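Section 7. Running the Folding Demonstration on Open Day

This section covers the hand-held gripper demonstration in the bedroom area of the Pirkance hall. It replaces the sheet handed out in November. Read Section 2 (Charging and Storage) first. The Vodgate doors open to visitors on 19 May 2018, and the bedroom area must be ready before then.

7.1 Setting up the bed

1. Spread the lavender blanket over the bed and smooth it by hand from the middle toward the sides. Small ripples are fine. Large wrinkles catch the finger pads.

2. Push the duvet to the back of the bed and leave it bunched. Do not fold it or take it away. Visitors should see a bed that looks slept in.

3. Set the plush toy on the left side, with its head leaning back toward the sofa.

4. Fold the rust-brown garment into a compact stack and lay it in the middle part of the bed. Leave enough clear blanket in front of it for the gripper to come in low.

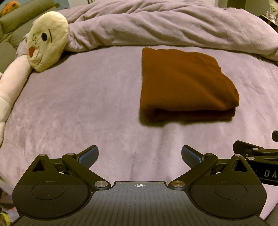 Note: Use one garment at a time. A second one on the bed draws questions about sorting, and sorting is shown at the Ríos table across the hall.

7.2 Checking the gripper

1. Hold the gripper level over an empty part of the blanket and open the fingers all the way.

2. Look at both blue pads. Wipe off lint with a dry cloth. Do not use water or cleaning spray on the pads.

3. Close and open the fingers slowly 8 times. They should meet in the center and move the same distance on each side. If one side lags, put the gripper back on the rack and take the spare.

4. Check the screws at the joints with your fingertips. A screw that turns by hand needs the small driver from the Jadska toolbox. Snug is enough.

CAUTION: Keep fingers, lanyards and long hair away from the linkages while the gripper is closing. The gap behind the pads narrows quickly and can pinch.

7.3 The demonstration

Each run is for a group of no more than 30 people. Keep the group behind the floor tape until the run is finished.

1. Tell the group what they are going to see: a person uses the gripper in place of a hand, and the recording is later used to teach a robot arm the same task. One or two sentences will do.

2. Start with the jaws open and the garment straight ahead. Pause in this position long enough for people at the back to find the gripper.
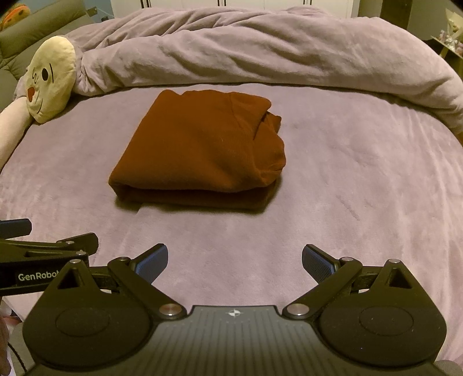

3. Bring the gripper down at a steady pace. Slow is better than careful — a lot of small corrections make the recording hard to use.

4. Close on the edge of the fabric, not on the whole stack. Lift it a hand's width above the bed and hold still.

5. Set the garment down near where it started and open the jaws fully before backing away.

6. Unfold the garment by hand, show both sides to the group, and fold it again for the next run.

Note: If the garment slips, leave it where it lands and start over from step 2. Do not grab it with your free hand during a recording. Visitors do not mind a miss, and most of them ask better questions after one.

7.4 Letting visitors try

Visitors may hold the gripper after the run, one at a time, with the recording stopped. Stand on the side of the bed away from the sofa so you can reach the handle.

1. Put the gripper in the visitor's hand yourself. Keep hold of it until they have a firm grip.

2. Ask them to open and close the jaws once in the air before going near the fabric.

3. Let them try one pick. For small children, the plush toy is easier to grab than the garment and may be used instead. Put it back on the left side afterward.

CAUTION: Do not let a visitor pull on the cable or walk away from the bed with the gripper.

7.5 Between groups

Smooth the blanket again, push the duvet back if it has crept forward, and wipe the pads. Write the run number and any misses on the clipboard. Runs with visitors trying the gripper are not logged.

If the gripper feels warm at the handle, switch to the spare and leave the first one on the rack until the next group has gone through. See Section 8 for faults and error lights.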